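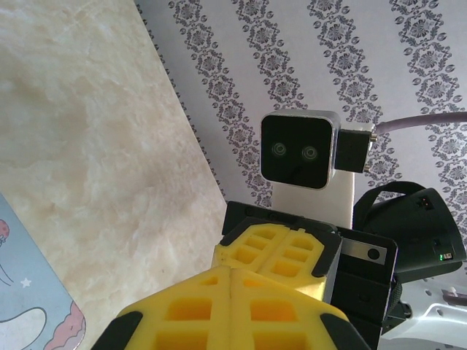 *Marble surface against damask wallpaper*

# Stumden Knitwear Reviews

Text collection of written reviews of graduate and small-label knitwear shows, put together by the Wesix reading group. Version 6, last changed 9 April 2023.

The set holds 511 reviews in plain text. Most are short, and a handful run past 600 words. They come from show programs, local fashion newsletters and the Stumden student paper, all used with permission.

## Files

- `reviews/` – one text file per review
- `shows.csv` – one row per show, with venue, season and label
- `terms.txt` – knit and yarn terms as the reviewers spelled them
- `CHANGES.md`

## Fields in shows.csv

| Field | Notes |
|---|---|
| `show_id` | matches the start of each review file name |
| `season` | `SS` or `AW` plus year |
| `venue` | free text, not cleaned |
| `label` | blank for group shows |
| `kind` | `catwalk`, `static` or `studio` |

A show can have more than one review. The Montes group show has 12, more than any other, and they disagree about almost everything except the cable coats. If you want an even sample, take one review per `show_id`.

## What was changed

Line breaks were fixed and page numbers removed. Spelling was left alone, so you will find "jaquard", "intarsa" and both "gray" and "grey". Star ratings were dropped – too few papers used them, and those that did used different scales.

Names of models and students were replaced with `[NAME]`. Label names were kept. A designer who trades under their own name is treated as a label only if the show was open to the public.

## Known problems

- Nearly all of the reviews are of womenswear. Menswear is thin before the AW shows.
- Brollorance changed venue partway through a season and both venues appear in the table under one `show_id`.
- Some static shows were tagged `studio` in version 5. We think these are fixed, but check before you count by `kind`.
- Reviews from the student paper were cut to fit a column and a few stop in the middle of a sentence.

## Use

Free for teaching and research. Please don't reprint whole reviews. Cite as "Stumden Knitwear Reviews, version 6, Wesix".

Corrections can be sent through the issue page. The next batch is planned for May and will add the Montes static shows.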